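Should a School Buy a Robot Arm?

Suppose your school wants a robot arm for the science room. A leaflet from a firm called Pirken says theirs will "pick up anything" and "save hours every week". It looks great! Before anyone hands over the money, it's worth being a bit suspicious.

Start with the price. The leaflet says £1374, in big friendly numbers. Now read the small print. The gripper, which is the part that does the grabbing, is another £584. Spare cables cost £70. Has anyone added it all up? Try it yourself and see how far from the big number you end up.

Then ask what "anything" means. A shop video often shows a robot lifting the same neat cube again and again. Cubes are easy. Real jobs are messier. 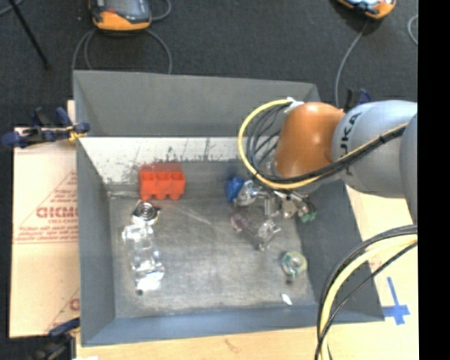 Shiny things and see-through things can be very hard for a robot to make out, and small bits tend to land on top of each other. So ask the seller to let you bring a box of your own odds and ends. If they say no, ask why.

Ynyr Jenkins, who teaches at a school in Wernel, waited over 5 months before choosing. His class wrote down which jobs they wanted a robot to do, then tried each one by hand with a stopwatch. Most were quicker by hand.

Questions to ask before you buy:
Who will fix it?
What does it cost to run each year?
Can we borrow one first?
What will it be doing next April?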